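January 9, 2020

**Block sets back on loan in Grernden, bigger tubs this time**

The block loan scheme is running again from the ground floor of the Thibodeau building, Grernden. Doors opened this morning. Four sizes of set, no charge to borrow, deposit on the two bigger ones.

Regulars will remember the scheme shut in June after a leak came through the ceiling above the shelves. A lot of the old stock went in the skip, mostly the stuff on the bottom row where the water sat over a weekend. Swollen ends, split corners, paint coming away in flakes. What could be saved was sanded and put by. The rest has been bought in new from Onari, the toy and games firm out on the Zoturby road, which knocked a bit off the price and threw in the tubs.

Total now on the shelves is 2,615 pieces, against 2,000 before the leak. That includes the plain cubes, the long ones, arches, the half-rounds and the coloured blocks. It doesn't include the domino runs, which are still missing their box and will come back later in the year if anyone can find the lid.

How it works, for anyone new to it. Turn up with something that has your address on. Pick a set. You get it for three weeks and can renew once by phone or at the desk. Bring it back in the same tub, lid on, pieces counted if you can manage it. Late returns used to be fined, thats been dropped. Instead you just can't take another set until the last one is home.

The sets:

- Starter. Plain cubes and a few longer pieces, for the smallest hands. No deposit.
- Middle. As above plus arches, half-rounds and the brighter colours. No deposit.
- Builder. Tall pieces in light and dark wood, good for towers and bridges. Five pounds deposit.
- Hall set. The big one, for schools, playgroups, parties. Two tubs, heavy, bring a car. Twenty pounds deposit.

The Hall set is already booked through to half term. There is only one. A second is on order from Onari but no delivery date as of this morning.

Colour has been a sticking point. The old sets were nearly all bare wood and plenty of people liked it that way, easier to keep clean and they didn't look tired after a year. Others wanted more colour, mainly the nurseries, who use them for sorting games. So it's a mix now. If you want bare wood only, ask at the desk and they will swap the painted ones out for you while you wait. Took a few minutes when we tried it, longer if there's a queue.

One change that will please parents of lodgers and flat-dwellers: each tub now has a felt mat rolled up in the side. Stand the tower on that and the crash when it goes is a good deal softer. The mats are on loan too, please send them back. They are grey and look like nothing much and will get left behind sofas, the desk says so already.

Washing. Bare wood pieces want a damp cloth and then a towel, and leave them out overnight before the lid goes on. Don't put them in the sink. Do not put them in the dishwasher. A whole Middle set came back last spring after a hot wash and it was firewood. Painted ones can take a bit of soapy water. If something has been chewed, say so, it goes in a separate tray and gets looked at for splinters before it goes out again.

Lost pieces are fine within reason. The desk expects one or two per loan to go under a cooker somewhere. If it's a handful, they'd like you to have a proper look first, and after that there is a jar on the counter for coins towards new ones. Spares can be bought singly, and there is a drawer of odd blocks free to take, handy for wedging doors and what have you.

The play tables are back as well, by the windows, so children can try a set before you carry it home. Shoes off on the rug please. Hot drinks stay at the desk end.

Building afternoons start again next month. Four are planned up to Easter, each with a job to do: tallest tower, longest bridge that will hold a tin of beans, a street of houses, and a free-for-all to finish. Under-eights need a grown-up with them. Places are limited by the size of the room and the list is on the door, pencil on a string. Grown-ups without children can come to the bridge one, there was a lot of asking after last year's.

For the tower afternoon the rule is plain blocks only, no glue, no tape, no leaning it on the wall. It has to stand while the whole room counts to ten. Last years winner fell on nine and was given it anyway, which caused some feeling, so the count will be done off a kitchen timer this time.

Schools in Grernden can have the sets dropped off if they ask a week ahead. Zoturby schools are asked to collect for now, the van doesnt go that far with the diversion still on. Anyone with old wooden blocks of their own to give away can hand them in at the desk, any size, any colour, so long as they are dry and don't have nails in. Plastic bricks can't be taken, there isn't the shelf room.

Parking is the usual scramble. The bays at the back belong to the dentist and they do put notes on windscreens. Best bet is the side road by the old pump, free for an hour. Buses stop opposite. The ramp is on the left of the building, not the front steps, and the door there is heavy so ring the bell if you've got a tub in your arms or a buggy.

Opening is mornings and early afternoon, closed over lunch. Times are up on the door and the noticeboard in the library. Returns can be left any time the building is open, inside the lobby by the radiator. Not outside on the step please, it rains.

Still wanted: tubs with lids that fit, a rubber mallet, more felt, and a bookcase low enough for toddlers to reach. Also anyone who knows where the domino lid went.

More on the second Hall set when we hear from Onari.

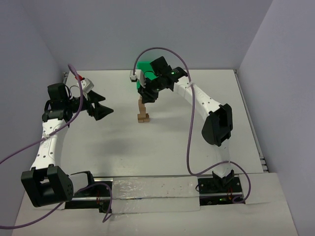
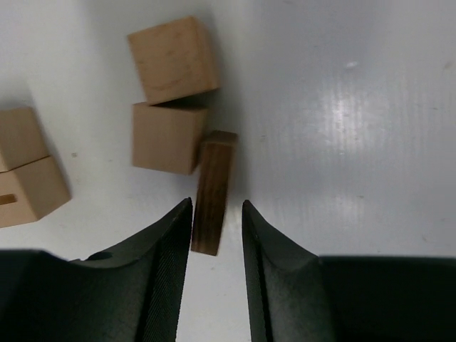
*First picture, a bright green block. Second, a dark brown one with two light beige cubes.*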